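Buying an Arm Without Regretting It: Notes for Week 6
Bimla Bhatia
Friday, October 9, 2020

Okay, so last week we did grippers, and a few of you asked what I'd buy if I had a real budget. Fair question! These notes cover the Corico tabletop kit, which I've been reviewing since August, and you'll want them next to you for the homework.

What's in the kit: one arm, one gripper, a teach pendant, a power supply and a license for the Firitz software. The mounting plate is extra (I know, I know). Bidolach sells it with setup included, and Pietrzak sells it cheaper with no setup at all. If you've never bolted down an arm before, pay Bidolach. I did my first one alone and it ate a whole weekend.

Things I like. The pendant is easy to read, and you can move the arm by hand to teach it a position, so my beginners were saving points in their first session. I ran a pick and place routine 200 times with a plastic cup and it missed four. For the price, I'm happy with that.

Things I don't like. The cables! They're too short to route neatly and too long to ignore. The manual is 48 pages and the part on payload is one paragraph, which drives me nuts, because payload is the first thing a buyer should ask about. And Firitz takes 63 seconds to start on my laptop. I timed it, I was that annoyed.
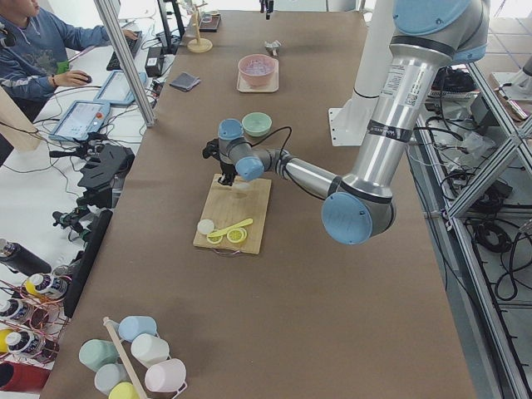
Now, test objects. Sales demos love a nice square block, and any gripper on the market can lift a block. Ask them to do kitchen stuff: a measuring spoon, a bowl, something thin and flat like a lid. Thin things are the real test, since the fingers have to get right down to the surface without pushing into it. Bring your own objects to the demo if they'll let you, and ask for the same pick several times in a row.

Homework: write one page as if you were advising a small shop with $2000 left over for extras after buying the arm. Spare gripper fingers, training, a longer warranty? Tell me what you'd skip, too. Send me your drafts before class and we'll argue about them together.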